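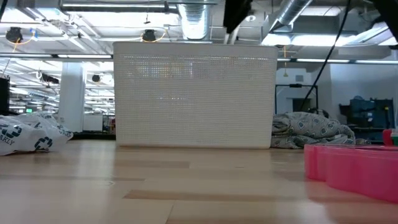
3.2 Cell setup and upkeep

The Uker cell is used for all packing trials in this paper. Two arms are mounted on a metal frame around a wooden table, one on the left and one on the right. Each arm is bolted to its own rail so that it can be taken off for repair without moving the other. The cell shares its floor with the Larside cell, and the two are powered from separate circuits.

Cables were the main cause of lost time in the early months. The slack has to be long enough for the wrist to turn fully but short enough that no loop drops into the work area. We settled on a single tie point near the elbow, checked by hand before each session.

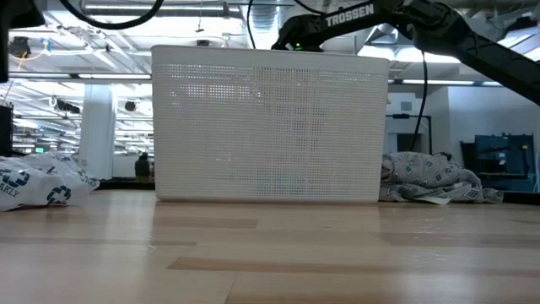

Joint motors are restarted every 2 hours, and the zero pose is checked against a printed jig. If either arm is off by more than the limit set in the Hyun control software, the run is stopped and the arm is calibrated again. Gripper fingers are replaced after 2000 closes — earlier if the tips show wear. Over the study we logged 1516 trials and 19 unplanned stops, most of them traced to a loose connector at the wrist.

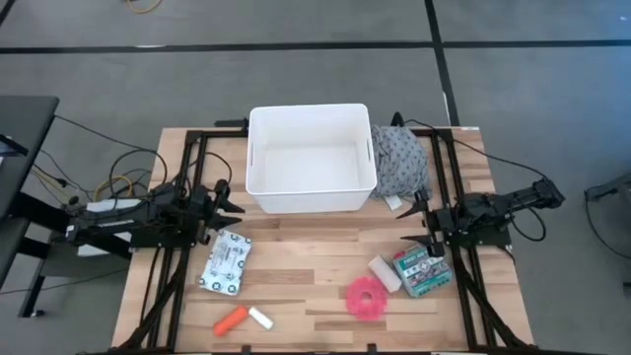 Figure 3. The Uker cell with objects laid out for a packing trial.

Table position matters as much as arm calibration. A small shift of the board changes every grasp height and makes older recordings hard to compare. For this reason the board is held to the frame by two small black clamps along its front edge (Figure 3), and these are tightened every Tuesday with the arms powered down. The bin goes at the far side of the table, between the arms, and the objects are spread over the wood in front of it. After any work on the clamps we repeat the Irley reach test with both grippers before new trials are recorded.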